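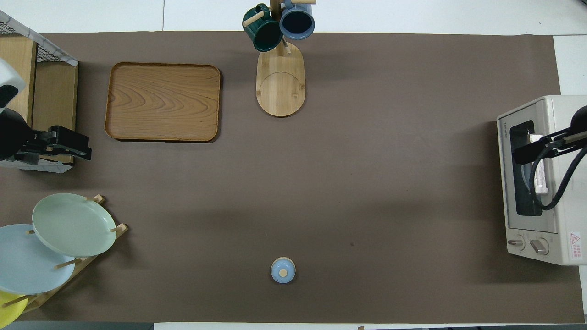
Tassenbaum, Tablett und Tellerständer auf der braunen Matte, rechts der Minibackofen

Tipps fürs Vormachen: Tassen abnehmen und aufs Tablett stellen

Seit September bringe ich unseren zwei Armen per Fernsteuerung Küchenarbeit bei, und ich bin immer noch jeden Morgen begeistert, wenn es losgeht! Ein paar Sachen, die ich gern früher gewusst hätte:

Tassen immer erst anheben, dann vom Zapfen wegziehen. Wer beides gleichzeitig macht, bleibt mit dem Henkel hängen, und genau diesen Ruckler lernt der Arm brav mit.

Langsam, aber flüssig. Eine Pause mitten in der Bewegung ist schlimmer als ein kleiner Umweg. Wenn ich nachdenken muss, breche ich ab und fange neu an (Hằng Quách löscht solche Durchgänge am Abend ohnehin).

Das Tablett nach jedem Durchgang ein Stück verrücken oder leicht drehen. Bei Lehner in der Werkstatt haben wir 40 Durchgänge mit schnurgerade liegendem Tablett aufgenommen, und danach griff der Arm bei der kleinsten Schräge daneben. Tassen ebenfalls tauschen: mal die grüne links, mal die blaugraue.

Kabel vor dem Start anschauen. Eine Schlaufe vor der Ofentür ist schnell mitgezogen, wenn die Klappe aufgeht. Klettband hilft, bitte mit genug Spiel für das Handgelenk.

Teller am Rand greifen und gerade nach oben aus dem Ständer ziehen. Tươi Châu übt das zuerst mit der bloßen Hand und dann am Steuergriff, das habe ich mir sofort abgeschaut.

Deckeldosen am Knauf fassen, Greifer senkrecht darüber, ganz sachte schließen. Das macht richtig Spaß, sobald man den Dreh raushat!

Wie viele Durchgänge braucht man? Für eine einzelne Tasse reichten uns 100 saubere, für die ganze Runde mit Tellern und Ofen planen wir bis zu 1000 ein. Zwischendurch die Matte abwischen, Krümel rutschen gern unter das Tablett.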